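Reading time: 5 minutes

Section 3: Getting inside the tower and fitting the processor

Right, this is the bit everybody rings me about, so I've written it out the long way. If you've done Section 2 you'll have the lid off and the side panel leaning somewhere you won't kick it. If you've skipped Section 2, please go back, it's short and it tells you how to shut the machine down properly (holding the power button in for ages doesn't count!).

I'm working from the old office towers we get through Skondbridge, the ones with the blue plastic bits inside. Blue is your friend in these. As a rule of thumb, if a part is blue and it looks like a tab or a clip, it's meant to be moved by hand and you can leave the screwdriver alone. I do wish every maker stuck to that idea. The blue memory slots are an exception, obviously, you don't pull on those.

What you'll want beside you:

- a crosshead screwdriver, medium
- a soft brush
- a wrist strap (mine's a Brernau, it cost next to nothing and it's lasted years)
- a saucer or jam jar lid for screws
- your replacement processor, STILL in its plastic tray
- thermal paste and a bit of lint-free cloth

3.1 Laying the case down

1. Pull out the mains lead first. Then the monitor, keyboard, network, everything.

2. Press the power button once with the lead out and let go. It drains what's left in the board.

3. Lay the tower on its side with the open side facing up. You want something firm underneath and a good light over it. I've done this on a carpet with a torch in my teeth and I don't recommend it.

4. Clip your wrist strap to bare metal on the case. Paint won't do.

5. Have a good look before you touch anything. Find the power supply, the drive cage and the board, and work out which cables run across the top of what. I take a photo on my phone at this point, every single time, and every single time I'm glad of it later.
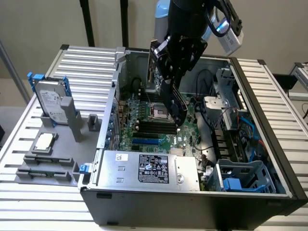 CAUTION: Don't open the power supply itself. Ever! It can hold a charge after it's unplugged and there is nothing in there you need for this job. If you think it's faulty, swap the whole box.

3.2 Clearing some room

1. Work out whether any cable is lying over the area you need. Data leads can usually be eased to one side without unplugging them. If one does have to come off, hold the plug and leave the wire alone.

2. Brush out the dust, working from the board towards the open edge. Go lightly round the little connectors.

3. If you've got an expansion card to take out, open its blue clip at the rear of the case, then lift the card straight up by its edges. Straight up, mind. Rocking it end to end is how Maximiliano Jara cracked a perfectly good sound card in February, and he's still cross with himself.

4. Some slot covers have a screw as well as a clip. Check before you pull. Screws go in the saucer, and if you're stopping for tea, put something over the saucer.

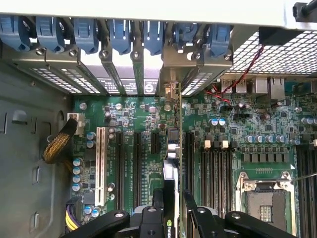

NOTE: Leave the slot covers on for any slot you aren't using. I know it's tempting to take them all out for "better airflow" (I believed this myself for a long time) but you mostly get dust and a draught in the wrong place.

NOTE: Thin twisted wires are the easiest thing to snag with a sleeve. Roll your sleeves up, and take off any bracelets while you're at it.

3.3 Fitting the processor

1. If there's a cooler on, undo its screws a bit at a time, going corner to corner, and lift it away. If it's stuck, twist it very gently until the paste lets go. Don't yank.

2. Release the lever at the side of the socket and swing the metal frame open.

3. Lift the old processor out by its edges and put it in a tray. No tray? Then go and find a tray. The kitchen worktop isn't one.

4. Check the new one matches the socket. Same shape isn't enough, the notches have to line up too. Look for the small triangle on one corner.

5. Lower it in flat. There's no pushing involved at this stage, none at all, it just drops into place under its own weight. If it hasn't, lift it out and look again.

6. Close the frame and bring the lever down. This part does take a bit of force and it creaks horribly the first time. That's normal!

CAUTION: Don't touch the inside of the socket, not with a finger and not with the brush. Bent contacts are the most common reason a board comes back to me, and Sosina Woldegiorgis (who has far steadier hands than mine) can only rescue a few of them.

3.4 Paste and cooler

1. Wipe the old paste off the cooler with the cloth.

2. Put a blob the size of a small pea in the middle of the processor. I use the Prikeck grey stuff, but any decent paste will do.

3. Set the cooler down level, then tighten the screws corner to corner, a couple of turns each, until they stop. Plug the fan lead back in if there is one. I've forgotten it more than once.

4. Compare the lot with your phone photo, collect everything from the saucer, and take the wrist strap off before you try to walk away.

Leave the lid off for the first start-up, which is in Section 4, along with what the different beeps mean.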